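How Does a Warehouse Go Shopping for a Robot? 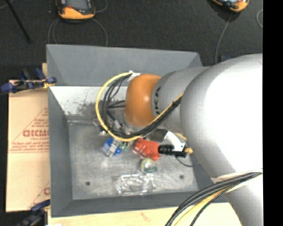
What is the most expensive part of buying a robot?
For lots of buyers it is everything that goes with the robot — the gripper, the cables, the camera, and the hours people spend teaching it what to do.

Think about getting a puppy. The puppy has a price, and then there is the leash, the bowl, the bed and all those bags of food. Grown-ups who plan for a robot make the same sort of list, only theirs is longer and has much bigger numbers on it!

Let's follow a small warehouse called Ostora, which packs toys and craft supplies into boxes. The people there want a robot arm that can reach into a bin and pick things up. Before they spend a penny, they ask what the arm will have to lift. A lumpy red thing and a crinkly see-through package are very different to grab, and a gripper that is good at one may be hopeless at the other.

Next comes the budget, which is just a plan for money. Ostora has 3000 dollars set aside for the extras. One gripper from a shop called Brarix costs 225 dollars, and they would like 2 of them, so that work can go on if one breaks. Get a pencil and see if you can work out how much is left. (It's 2550 dollars, and there are still cables and clamps to buy.)

Then they have to think about room. A big arm needs space to swing, a sturdy table to work over, and a place for its cables to bend without getting pinched. Somebody goes around with a tape measure and draws it all on paper, and usually draws it again the next day.

Last of all, they ask for a trial. A company named Stevus will lend them an arm in February, and they plan to have it try 100 picks and write down every single one, even the drops — especially the drops. If too many things fall, they might choose a different gripper, or wait and save up a bit longer.

You could make a plan like this at home for a fish tank or a bike. Write down the big thing first, and then all the little things it needs.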